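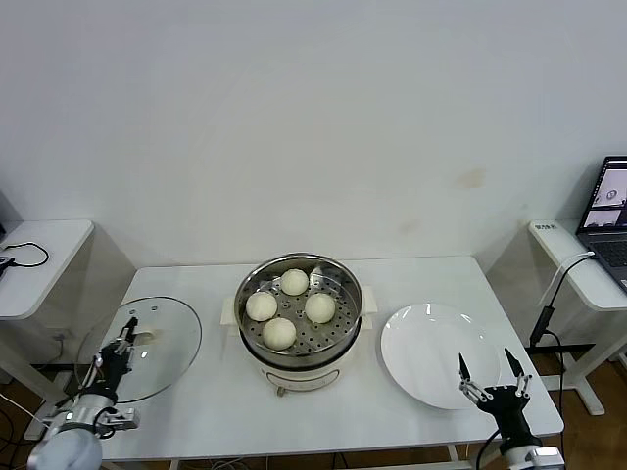 Figure 7. Steamer with lid removed, buns on the steaming tray, serving plate at right.

## 4. Steaming and Serving Buns

This section covers filled and plain buns in the Hirska tabletop steamer. For vegetables and fish, see Section 5. Read the cautions in Section 1 before connecting the unit.

### 4.1 Setting Up

1. Place the steamer on a flat, level table. Keep the area above it clear of shelves and cabinets.
2. Leave room on the left for the lid and on the right for a plate. The lid must lie completely on the table, with no part of the rim over the side.
3. Turn the control knob on the front of the base to OFF.
4. Fill the pot with cold water to the lower mark. Do not fill past the upper mark, or boiling water will reach the underside of the buns.
5. Seat the steaming tray in the pot. Press down lightly on opposite sides of the tray. If it rocks, lift it out and seat it again.

**Note:** The tray from the older Tirel model is narrower and does not sit securely in this pot.

### 4.2 Loading the Tray

1. Cut a square of parchment for each bun, or brush the tray with a thin coat of oil.
2. Set the buns on the tray with the pleats facing up. Four buns fit best in a diamond: one at the back, one at each side, and one at the front.
3. Leave a finger's width between buns. They expand during steaming and will stick together if they touch.
4. Check that some holes remain uncovered between the buns and along the outer edge of the tray.
5. Put the lid on and plug in the unit.

### 4.3 Steaming

1. Turn the knob to HIGH.
2. When steam escapes steadily from under the lid, start timing:
 - Refrigerated buns, plain: 7 minutes
 - Fresh buns, filled: 16 minutes
 - Frozen buns, filled: 24 minutes
3. Do not lift the lid during this time. Loss of steam causes the surface to wrinkle.
4. Turn the knob to OFF and wait two minutes before opening.

**CAUTION: Steam burns.** Hold the lid by its knob, using a dry mitt. Tilt the far side up first so that steam is released away from your face.

### 4.4 Unloading

1. Lay the lid flat on the table to the left of the steamer. Do not put a hot glass lid on a wet surface or in cold water.
2. Place the plate close to the pot to shorten the distance the buns are carried.
3. Lift out the front bun first, then the sides, then the back. Use silicone-tipped tongs and grip low on the sides. Gripping the pleats tears the top.
4. Peel off any parchment before serving.

**CAUTION:** Do not move the steamer by its handle while it contains hot water. Allow it to cool completely, unplug it, and then empty the pot.

Replacement lids and trays are ordered through Medcombe. See Section 9 for part numbers.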